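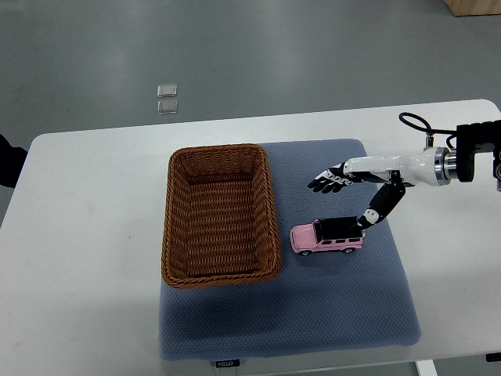
Sorting bench, toy returns. Basket on the left, pink SUV next in line.

packline_mo
Our returns room at Rurkthorpe went over to the arms in May. Before that it was four of us picking toys into baskets all shift. Now two of us watch the benches and fix what gets stuck. Anyone else been through this?

gresthamnights
Same at Grestham, 10 months in. My wrists are better. The job is duller. You wait for a fault light, reset it, wait again.

Ekeo_812
What happened to the other two people?

packline_mo
Moved to inbound. Same pay, earlier start. One likes it, one is looking elsewhere.

Ekeo_812
So that's two jobs gone from the room. They can call it a move if they want.

gresthamnights
Depends if they hire for inbound again. Ours did – three new people since.

tapegun
I don't buy the dull part. I was trained on setup and I do more thinking now than I ever did at a bench. Ask for the training.

gresthamnights
I asked. They gave it to the day crew.

packline_mo
We got one afternoon of it. Odd shapes are still on us, and the count target went up to 1244 a shift for the room. That's my real complaint.

tapegun
Fair. Get the target in writing and ask who set it.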